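ok thread on moving into the Dorkholm apartment bc ppl keep asking

rent is 250 less than the Robles place, which is the whole reason. kitchen is tiny. one drawer. ONE

deposit was 2,000 and they want it back in the exact same color as move in, so no paint. landlord's word was "neutral." its the color of old oatmeal

so now I'm deep in peel and stick wallpaper. 3 samples taped up by the fridge, changing my mind every time I walk past 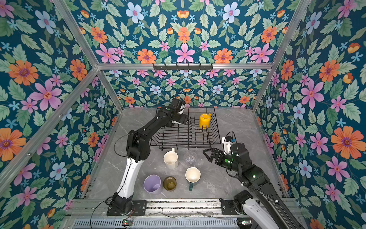
Renters, pls learn from me and order one extra roll. Pattern matching eats so much paper, esp on big repeats. I was going to go plain stripe, boring, safe. Now I want the dark teal with the giant pink flowers and orange daisies behind my dish rack and theres no going back. Sihan Shi says it'll make the room smaller. room is already small!! what's it gonna do

other stuff: wipe the wall w/ dish soap first, let it dry overnight. start from the corner by the window. cut with a new blade, not the one from the junk drawer (see: one drawer)

test a scrap behind the door for a week before you do the whole wall. old paint can come off with it and there goes the deposit

place in Multville does rolls for 60, free shipping til end of April. will report back when its up. or when it's on the floor

anyone got a trick for going around outlets?? mine are all crooked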